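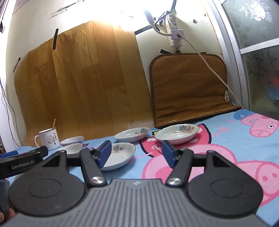

Page last changed: 17 May 2020

The everyday dishes come back

When Darnell Ostrowski's aunt moved out of her house in Ivthorpe in February, she left him the contents of two kitchen cabinets. He packed 36 pieces of tableware in newspaper and drove them home in the back of his car. Only a few of them matched.

Most of it went straight into use. The white dishes with scalloped rims and flowers inside now come out for almost every meal, along with a bowl patterned in blue and purple on the outside. They go on a light blue tablecloth printed with pink cartoon pigs, which his daughter chose and which has outlasted two plainer ones.

"I used to have a good set and a bad set," Ostrowski says. "The good set sat in a box for nine years. I sold it."

He is not the only one. Saliba, a secondhand store on the east side of town, sold 1,581 single plates and bowls last year. Full sets made up a much smaller share: the store moved 321 of them, and many were split up at the register by customers who wanted four bowls and nothing else.

Shallow dishes with a raised edge are the first to go. They hold soup, pasta or salad, and they stack in a small cabinet. Floral patterns, which the store could hardly give away a few years ago, now leave the shelf within a week. Plain white mugs are slower, and there is always another crate of them in the back room.

Buyers should run a finger along the rim before paying. Chips are easy to miss on a scalloped edge, where the curve hides them. Fine gray lines inside a bowl are often knife marks and will usually come off with baking soda and a damp cloth. A crack that can be felt with a fingernail will not, and a dish with one should be kept for keys or coins.

Older painted pieces are best washed by hand. Ostrowski does his in a plastic tub, a few at a time, and dries them on a towel by the window. He has broken three since February, all of them saucers. The gaps in the cabinet have been filled from Saliba, where he paid less for a stack of bowls than for his lunch.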